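Bondstead College Opens Norkdale Campus Building for Fall Term

NORKDALE, 11 August 2025 – Bondstead College will open its second teaching building at Norkdale this fall, adding 85 places to its two-year programs in textiles, food service and building trades. The expansion brings total enrollment at the college to 2316.

The building stands on the former Bevow mill site, which the college bought after the mill closed. It has 9 teaching rooms, a student advising office and a small library. Classes that were held in rented space downtown will move there before the start of term.

The college's governing board approved the new places at its summer meeting. At the same meeting the board renewed the Ojala Grant, which pays the full cost of books and tools for students in their first year. The grant will go to 100 students this year. Applications are open to anyone enrolled at least half time, and students who received the grant last year do not need to apply again if they are repeating a first-year course.

Tuition will not change for the coming year. Lab fees for the building trades program will be charged by term instead of by course.
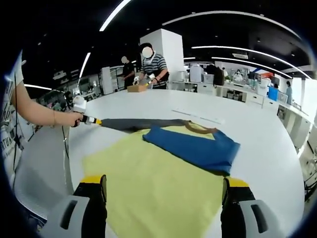
The textiles program has been rewritten for the move to Norkdale. Students will take garment construction and fabric care in their first term, and pattern cutting has been moved to the second. Fabric care covers washing, pressing, folding and storage. Folding is taught on a large table, and a round one like the white one shown leaves room to stretch a long sleeve out to the side while the body of the garment lies flat. Students who began under the old course plan may finish under it.

The bus between the main campus and Norkdale will run on class days only. Parking permits for the main campus are valid at both sites.

The board will review enrollment at the new building in November. Program guides and grant forms are available from the admissions office on the main campus.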